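Bezug für ein rundes Hockerkissen nähen und befestigen

Schwierigkeit: leicht bis mittel
Zeitbedarf: ein Nachmittag, Zuschnitt inbegriffen
Anleitungsreihe Sitzmöbel, Teil 6

Runde Hocker ohne Lehne werden in Küche und Essbereich meist als Reserveplätze benutzt. Die Sitzfläche ist hart, und ein loses Kissen rutscht beim Aufstehen herunter. Ein Bezug mit Tunnelzug, der unter die Sitzkante greift, behebt beides. Die Anleitung gilt für Sitzflächen bis 40 cm Durchmesser. Alle Maße beziehen sich auf einen Sitz mit 29 cm Durchmesser und 3 cm Kantenhöhe.

Material

Baumwollstoff, mittelschwer, vorgewaschen, 60 x 60 cm
Schaumstoffzuschnitt, rund, 29 cm Durchmesser, 2 cm stark
Gummiband, 6 mm breit, 85 cm
Stoffreste für Applikationen
Vliesofix oder anderes beidseitig haftendes Bügelvlies
Nähgarn in Stofffarbe, Garn in Kontrastfarbe
Sicherheitsnadel, Stoffclips, Markierstift

Der Schaumstoff im Muster stammt von Sillosik (Artikel 1329). Andere Fabrikate sind geeignet, sofern sie ein Raumgewicht für Sitzpolster haben. Weicher Verpackungsschaum liegt sich schnell durch.

Maße ermitteln

Den Durchmesser der Sitzfläche an zwei Stellen messen, die im rechten Winkel zueinander liegen. Kunststoffhocker sind häufig leicht oval, maßgebend ist dann der größere Wert. Der Zuschnitt des Bezugs ergibt sich wie folgt:

Durchmesser Sitz + 2 x Stärke Schaumstoff + 2 x Kantenhöhe + 2 x Umschlag unter der Kante + 2 x Tunnelzugabe

Für das Muster: 29 + 4 + 6 + 8 + 4 = 51 cm. Der Umschlag beträgt 4 cm, die Tunnelzugabe 2 cm je Seite. Bei kariertem Stoff die Kreismitte auf einen Kreuzungspunkt oder in die Mitte eines Feldes legen. Schon wenige Millimeter Versatz fallen bei einem Gittermuster auf.

Applikationen aufbringen

Motive vor dem Einziehen des Gummis aufnähen, solange der Stoff flach liegt. Sterne mit fünf stumpf gerundeten Zacken lassen sich leichter umnähen als spitze Formen. Das Motiv seitenverkehrt auf die Papierseite des Vlieses übertragen, grob ausschneiden, auf die linke Seite des Stoffrestes bügeln und dann entlang der Linie sauber zuschneiden. Papier abziehen, Motiv auflegen, festbügeln.

Die Kontur mit dichtem Zickzackstich umfahren, Breite 3 mm, Länge 0,4 mm. An den Zacken die Nadel im Stoff stehen lassen, Nähfuß heben, drehen, weiternähen. Die Motive gehören an den Rand der Sitzfläche. In der Mitte scheuern die Kanten zuerst durch. Orange und Blassgelb mit blauer Kontur setzen sich von einem grauen Grund mit weißem Gitter gut ab.

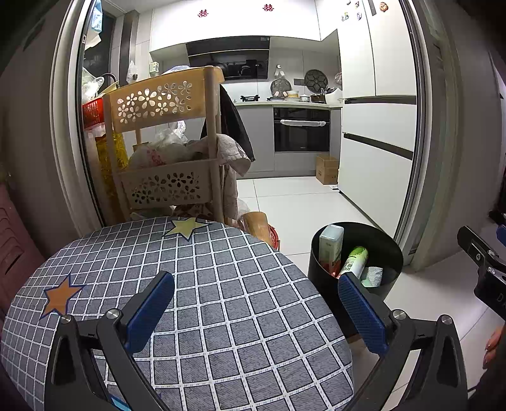 Welcher Stoff eignet sich für einen Hocker, der in der Nähe der Küche steht?

Ein glatt gewebter Baumwollstoff, der sich bei 60 Grad waschen lässt, und zwar vor dem Zuschnitt einmal mit derselben Temperatur gewaschen. Grobe Gewebe nehmen Fett und Krümel auf und verlieren an den Applikationen schneller die Form. Als Richtwert für die Scheuerfestigkeit genügen bei gelegentlicher Nutzung 2000 Touren nicht, ein Möbelstoff sollte deutlich darüber liegen.

Tunnel nähen

Die Außenkante rundum versäubern. Dann 2 cm nach links umlegen und mit Clips fixieren. Auf der Rundung entsteht Mehrweite, die in kleinen, gleichmäßigen Fältchen verteilt wird. Wer die Fältchen vermeiden will, zieht vorher mit langer Stichlänge einen Hilfsfaden ein und rafft leicht an. Den Umschlag 3 mm neben der Versäuberung feststeppen, 4 cm Öffnung lassen. Ein Webetikett oder eine kleine Stofflasche wird beim Feststeppen mitgefasst - als Griff beim Abnehmen ist sie durchaus brauchbar.

Gummiband einziehen

Das Gummiband mit der Sicherheitsnadel durch den Tunnel führen, die Enden vorläufig zusammenstecken. Schaumstoff auf den Sitz legen, Bezug überziehen und die Spannung prüfen. Der Stoff muss glatt liegen, darf den Schaumstoff am Rand aber nicht zusammendrücken. Danach die Enden 2 cm überlappend mit Zickzackstich verbinden und die Öffnung schließen.

Bei stapelbaren Hockern vorher prüfen, ob der Umschlag das Stapeln behindert. Das Modell Undum hat unter der Kante Rippen, an denen der Gummi hängen bleibt; dort reicht ein Umschlag von 2 cm. Beim Modell Trirnholm ist die Kante glatt, hier sind die vollen 4 cm nötig.

Pflege

Bezug ohne Schaumstoff waschen, auf links, Schleudern bei niedriger Drehzahl. Feucht in Form ziehen und liegend trocknen. Applikationen nur von der Rückseite bügeln. Lässt die Spannung nach, den Tunnel auf 4 cm auftrennen und das Gummiband ersetzen.

Schnittmuster und Sternvorlage: Werkstatt Lysenko, Stand September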